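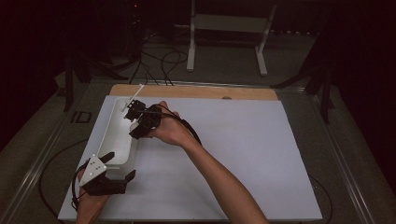
*Two grippers, one tray, one white stick, late in the afternoon.*

I have been collecting examples for a learning system since September, and I want to argue for something that sounds a bit soft in a field so fond of big totals: the person holding the grippers matters more than the size of the pile they produce.

The usual way of talking about this work treats it like filling a skip. You want 2,000 examples, so you hire some hands, set a task such as picking up a thing and putting it in a container, and keep going until the counter says stop. I did precisely that for my first batch. I was proud of it too! I sent the lot to Fatemeh Parsa, who does the training on our project, and she rang me that evening to ask whether I'd been in a hurry.

I had. She could see it in the motion. I was snatching at objects from the same angle every time, closing the jaws at the same height, and letting go as soon as I was anywhere near the tray. The examples were all valid, in the sense that the object ended up where it should. But they were nearly all the same example, and a system trained on them learned my impatience beautifully. Move the tray a hand's width to the left and it was lost.

So we threw away most of that batch and kept 377. I sulked for a day. Then Fatemeh trained on those and on a fresh set I'd made slowly, 700 or so in all, and the results were plainly better than with the full heap. One project isn't proof of anything, I know. It did change how I think about the job, though, and I've become a terrible bore on the subject.

Hand-held grippers are a lovely way to do this, by the way. I came to them from Marinho, where we steered an arm from across the room with a pair of joysticks, and every grasp felt like threading a needle in oven gloves. With the gripper in your own fist you have your whole body's good sense to draw on. Your wrist turns before you've decided to turn it. You approach a thin stick differently from a round thing, and you do it without a plan — all that knowledge you've been building since you were a baby goes straight down your arm and into the recording. What a thing to be able to pass on!

And that is exactly why I'd like us to stop thinking of collectors as spare hands. Subira Muli, who trained me at Tamgate, used to be a pastry cook. She has a habit of pausing just above an object, only for a moment, before she commits. I assumed it was wasted time and told her so. She said that was where she was looking. She was checking the gap, the tilt, the edge of the container, and when she did go down she hardly ever needed a second try. Her examples have that little look built into them, and I'm convinced it's worth having.

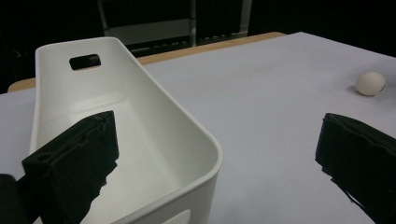

Small round objects are where her way of working really earns its keep. A ball forgives nothing. Squeeze too far off centre and it shoots out, and then you're crawling under the bench at Stullard's old rack looking for it (I have spent more of this year on that floor than I'd like). My first instinct was to bin every fumble. Subira keeps the ones where she recovers: the ball slips, she follows it, she gets it on the second go. A learning system that has only ever seen clean grasps has no idea what to do after a bad one, and bad ones will come.

There's a fair objection to all this. Slow, thoughtful collecting costs more for each example, and there are people far cleverer than me who believe that enough data washes out the faults of any one collector. They may be right at a scale I've never worked at. If you have a hundred people in a hundred kitchens, then one person's snatching is just a drop in the bath. Most of us haven't got that. Most of us have one bench, 2 pairs of hands and a tray, and at our size every bad habit is a large share of everything the system will ever see.

What I'd ask for is modest. Let collectors see the model run. When we did this at Skalla I watched it copy a silly elbow swing of mine, and I fixed that swing by teatime, where a page of written guidance had made no difference at all. Give them shorter sessions, too, as my grasps get noticeably lazier in the second hour. And put their names in the write-up, next to the people who chose the network. Subira's still isn't in ours, and I've asked again this week.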